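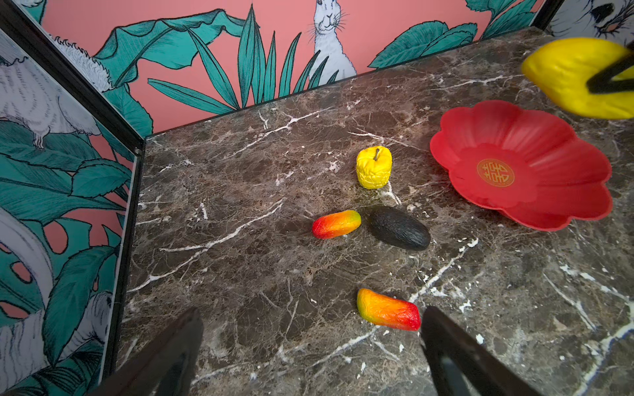
May 12, 2020. Entry for the demonstration given to the Vandier delegation. The visitors were received by Darius Ghiță at the main entrance and brought directly to the manipulation bench. The agreed program was a short talk on teleoperated handling followed by the fruit task, in which toy pieces are moved to the red flower-shaped plate. The delegation had asked in advance for objects with varied surfaces, and the textured mango, the yellow apple and the dark avocado were selected with this request in mind. The second arm handled the yellow piece over the plate while the first worked near the large mango. Questions were taken at the bench during operation - this had not been planned, but it was permitted.

The delegation asked chiefly about grip settings. It was explained that the Landry controller holds the closing force at a fixed limit, and that the limit is set per task and not per object. Their engineer considered this too coarse for real produce. The point is fair and has been entered on the Gredum list under open items.

A second line of questions concerned the countertop. Vandier uses plain white surfaces on its own benches and asked whether the marble pattern troubled the wrist cameras. The answer given was that a patterned surface is wanted for this work, and that the white veins in particular are a useful test of object detection. Copies of the October report on backgrounds are to be sent to them.

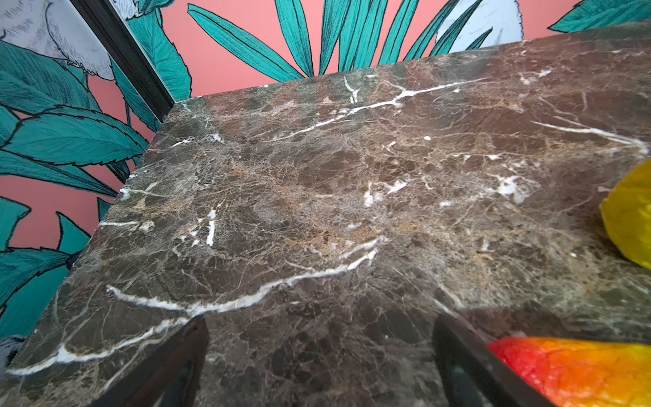 **Follow-up items**

Wrist views with a large share of bare marble are to be kept with the others when the session is sorted. Please do not discard them as empty - the fruit at the right side is still of use for the partial-view set.

The log was stopped at 900 entries by the storage limit on the Drumetard machine. The limit is to be raised before the next visit.

Two members of the delegation asked to operate the arms themselves. This was declined under the present safety rules. D. Ghiță will write to them regarding a supervised session, for which the briefing sheet must first be revised.

The spare finger pads are back in the cabinet by the door.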